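3. Small objects and where they end up

3.1 Setting and materials 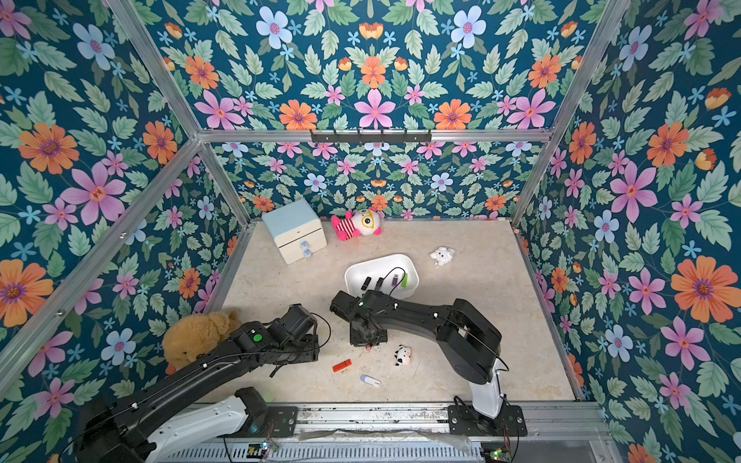 Figure 1. Enclosure with floral wallpaper, small two-tiered cabinet, plush toys and the tray with four USB flash drives.

Our interest in this section is narrow. Small things that people own several of, mostly alike, mostly used for a minute and put down again. Flash drives are the best case we found. They have no usual home the way keys or cups do. In the home survey (Section 2) they turned up in pen jars, coat pockets, kitchen drawers, the bottom of school bags. Toys came second, but toys at least tend to get a shelf.

The survey covered 95 households in the Barnen and Bridum neighborhoods, and 93 returned a usable drawer sheet. The other two sheets were blank on the back page and we dropped them. Altogether the sheets list 898 small items, with the room, the container and a short note from whoever filled it in. Notes vary a lot. Some people wrote a paragraph, some wrote "junk".

For the setup in Figure 1 we kept the list short and the things ordinary. The drives are black, black, purple and green. Two of the same color on purpose – households with matching drives told us over and over that they could not tell which was which, and we wanted that problem in the materials. The tray is plain white and rectangular. The cabinet is light blue on top with a cream-white drawer below, small pale blue knob. Plush toys sit near the walls: a tan teddy bear, a small fluffy white animal with a metal clip on it, and one with a round white head and striped body leaning at the back.

The wallpaper deserves a word. Dark teal with big orange flowers, pink ones, pale blue ones, serrated leaves. Busy pattern. An earlier round in February used bare gray board and Pillay argued, correctly we think now, that no one's bedroom looks like that. Small objects get lost against pattern in real rooms. The floor stayed pale beige with a faint marble vein, so a black drive on the floor is easy to spot and a white toy less so.

3.2 What counts as put away

Harder than expected. We started with the rule from Oosthuizen's storage checklist, "inside a closed container", and it failed on the first pass through the drawer sheets. Plenty of households count an open tray as put away. A tray by the door, a tray on a desk, a saucer. For them the tray is the place. For others the tray is where things wait before going in the drawer, and the tray being full is the signal to do something about it.

So we use three states. Loose: on the floor or a surface, no container. Gathered: in an open container with others of its kind. Stored: behind a drawer front, door or lid. Four drives in a tray is gathered. A bear against a wall is loose, though several parents in the survey disagreed and said the bear lives there. We kept a seperate code for this, "resident", used only for soft toys and only when the note says so.

Clips, tags and cords are coded with the thing they are attached to. A cable lying over the rim of a tray is coded on its own line and does not change the state of the tray. This was a late decision and the first batch of sheets had to be recoded.

3.3 Sorting by color, sorting by kind

Gerko sheets (the printed form, one side per room) ask for the rule a person follows when tidying. Most wrote kind: drives with drives, toys with toys. Color came up nearly always for drives and almost never for toys. One mother of three assigns a drive color per child and the black ones are "whoever's". We heard versions of this often enough to give it a code.

Where kind and color conflict, kind wins in the sheets. A purple drive goes with the other drives, not with purple things. Color is then used inside the group, left to right or by owner. We did not see sorting by size at all for drives, prehaps obvious given how close in size they are.

3.4 Limits

Two neighborhoods, one season. Self-report, so the tidy answers are probably over represented. The drawer sheet asks for the room before the container and this may push people toward rooms they are happy to talk about. Garages are thin. The full item list runs to more than 2,000 lines once the free-text notes are split out – Sibusiso Pillay holds the coded version, last revised July 8, 2018, and the codes for "resident" and "whoever's" are explained on its first page.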